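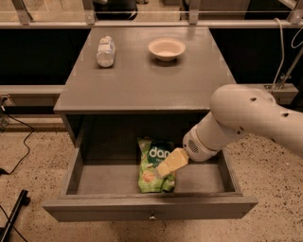

Camik Carry-On Points Tracker: two months in

I collect hotel points the way other people collect takeout menus, which is to say they pile up in a drawer until they expire. Last year I let 300 of them die in an account I had forgotten opening. So when Camik released its tracker app I signed up for the paid tier, mostly out of guilt.

The idea is simple. You give it your loyalty logins, it checks your balances overnight, and it nags you before anything lapses. There is a free version that handles 2 accounts, a number picked by someone who knows exactly how many accounts people like me have.

Setup took most of an evening. Airlines were easy. My Miter Hotels account was not, as Miter sends a security code every time anybody so much as looks at it, and Camik asks for that code again each morning. I now get a text at breakfast and have typed in more codes than I have spent nights in their hotels.

Once everything is in, the main screen is good. One list, balances on the right, expiry dates in orange when they get close. It found 195 miles in my Ganent Air account that I would have sworn were gone, and told me that buying a magazine subscription would keep them alive. I don't want a magazine. I did think about it for a full day.

The transfer calculator is the part I'd pay for. Type in where you want to go and it shows which card points can move to which program, how long the transfer usually takes, and whether a bonus is running. It's cautious about transfer times, and mine came through faster than it said. It missed one bonus completely – the Gape card had a deal on for the first week of my trial, and the app only noticed when it was over.

The values it puts on points are cheerful. According to Camik my whole collection is worth around 94 dollars more than I could ever get for it, unless I start flying business class on a Wednesday in February with a connection in each direction. There's a setting to enter your own values, buried under Profile, then Display, then Other.

Support answered my Miter question in a day. They said they were aware of it. I believe them.

Worth it? If you have five or more programs and a poor memory, yes, on the annual plan. With fewer than that, use a spreadsheet and a calendar reminder. I'm renewing in April, provided the app reminds me.

Posted March 16, 2021

Related reviews
Gape Everyday Card: the first year
Ganent Air's new award chart, such as it is
Miter Hotels status match: was it worth the stay?
Airport lounge passes compared

Contact | Privacy | Copyright 2021, all rights reserved | Back to top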